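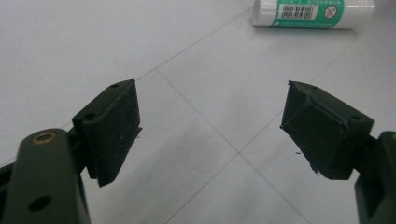 Glue stick, gray tile.

11/29/20

Went to see the show unit at Plerkstead this afternoon. A thread, mostly about closets.

The brochure says 574 square feet. I asked whether that included the balcony. It includes the balcony. It also includes the ledge the air conditioner sits on, so the air conditioner will have a better view than I do.

The bed in the show unit is short. I'm five foot six and I lay down on it when the agent took a call. My feet had nowhere to go. If you ever tour one of these, bring a tape measure or a tall friend.

Agent was Reinhold Ackermann from Baumgart, very pleasant, excellent shoes. He called the hallway "a transition zone." I've been in one of those since October.

Closets: one. He opened it for me, and it had three white shirts in it. I own more than three shirts, Reinhold.

The gym is on 8, the pool is on 13, and the "sky library" is somewhere in between and wasn't finished. He showed me a drawing of it. The people in the drawing were all holding the same book.

Parking is extra. So is the storage cage. The monthly fee goes up once the pool opens, and he said this while looking at the pool.

Gunther Fröhlich upstairs from me bought at Mullia two years ago as a rental and he says never buy off a show unit, wait for a resale with somebody's dents in it. He also says this about cars – and he takes the bus.

Anyway, they want a deposit by Friday to hold the price. I said I'd think about it. Got two texts from Baumgart before I reached my front door.

Seeing Jatolum next. It's older and uglier, but I'm told it has a second closet.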